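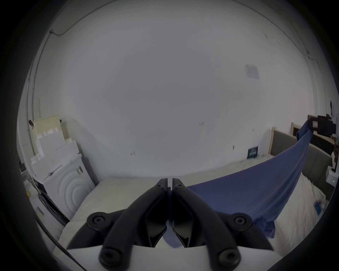
Blue cloth pulled taut between two grippers over the bed

Plekville Home Automation Circle - minutes, June

We started at 7 p.m. and I took notes again. Main item was laundry, and whether a machine can fold a shirt yet. Jaidee says yes. Grarlow says ask again in 100 years!

I read out my notes on the Trovberg folder (800 dollars, towels only, so no help with shirts). Most of us felt collars and sleeves are still the sticking point - soft things never lie the same way twice.
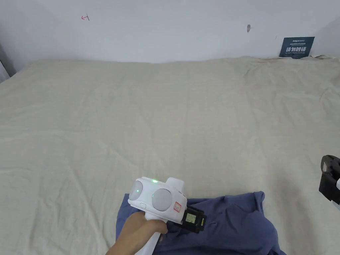
Dark blue shirt crumpled on the sheet, white gripper in hand

Agreed: shirts stay on the list, and shop-floor sweeping moves to next month. Grarlow wants 2 more demos before spending a cent, and I'm with them on that. Room booking is still $624 for the year. Closed at 8:40, then cake.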